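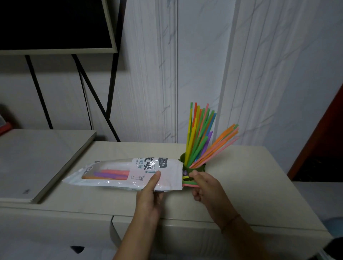

Minutes of the Griltholm Social Room get-together, Sunday, 4 p.m.

Taken by me, Corinne Wojcik, in the same purple pen as last time. Floarea Munteanu was in the chair (the comfy one, she got there first). Good turnout considering the heat, and thank you to everybody who brought ice!

1. Last meeting

I read out the last minutes and Floarea wanted it noted that she did not "storm out" over the napkins, she went to move her car. Corrected. Everything else was agreed, although we never did settle who has the second key to the hall closet. If it's you, please own up.

2. The drinks corner

This took up most of the meeting and I don't mind one bit, it was the fun part. We've been going back and forth since spring about where people should help themselves to lemonade, and the cream cabinet won. It's the right height for the kids, it wipes down in a second, and it's by the doorway so people can grab a drink on their way through. Marchetti's card table was the other choice. It wobbles. We took a vote and the cabinet had it easily, with Marchetti himself voting against his own table.

Then came straws. I'm very much on the side of having them out in a cup where everyone can see them, because the colors are so cheerful: yellow, green, orange, pink, purple, blue, all fanned out like a bunch of flowers. The little olive-green cup is perfect for it. Floarea thinks they should stay in the bag until somebody asks for one, which she says is cleaner, and she does have a point about small children and their fingers. We talked it over for quite a while (too long, according to the back row) and landed in the middle. A cupful goes out at the start of each afternoon, the rest stay in the bag, and the bag goes in the drawer.

A few extra bits that got agreed along the way:

Don't cram the cup. If you have to pull three straws to get one, there are too many in there.

Fold the open end of the bag over before it goes in the drawer. I'll bring a clothespin.

Anything that lands on the floor goes in the trash, please, even if it "looks fine."

Somebody asked about paper straws. Floarea is going to try a pack at home and tell us how long they hold up in iced tea. Washable ones were mentioned too, but then we got into who would be washing them and the room went very quiet.

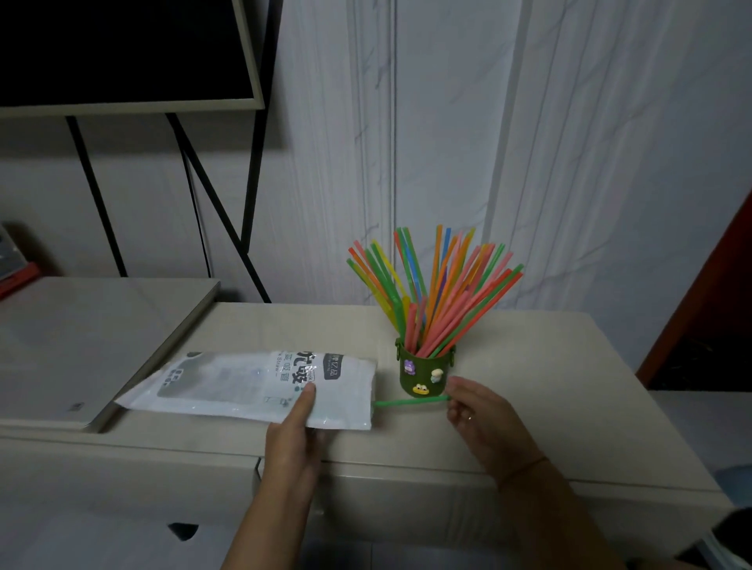

The straw bag on the cabinet top, next to the laptop.

3. Laptop and screen

Following on from the drinks talk, I raised the laptop. It lives on the left side of the cabinet with the lid closed, and I'd like it to have somewhere else to be on lemonade days. One tipped glass and that's the end of our slideshow! Agreed that it moves to the shelf in the hall closet before any pitcher comes out (see above about the key). The screen stays where it is on its black stand. We all like it there against the marble-look wall, and moving it sounded like a job for people with better backs than ours.

There was a question about the cable behind the screen and whether it could be tucked away a little more. I said I'd have a look. I have some of those sticky clips left over from Christmas.

4. Money

We had 946 dollars at the start of the month and spent nearly 400 of it, mostly on the new curtains from Skorkela, which everybody agreed are lovely and slightly too long. Floarea will hem them. The Skolex people still haven't sent the refund for the fan that came without its plug, so I'm calling them again this week, and this time I'm not being put on hold for my whole lunch.

No spending on cups or straws until we've used up what we have. Lemons are separate. Lemons come out of the snack jar.

5. July open afternoon

Same plan as last year, with the doors open at 2 and drinks on the cabinet all afternoon. Floarea has offered to do her plum cake, and there was actual applause. I'm on lemonade and straw cup duty. We still need someone for the sign out front, and it has to be someone with neat handwriting, so please don't all look at me.

The raffle was put off until next time because we were already running late and Marchetti had a roast in the oven.

6. Anything else

The bathroom light is flickering again. Lost property is now one umbrella and a single child's sandal, left foot, blue. If your phone has the door code saved as 2579, that's the right one, and please stop texting me for it at breakfast.

Closed at 5:40. Next meeting same place, and could whoever is bringing cookies let Floarea know beforehand.

C.W.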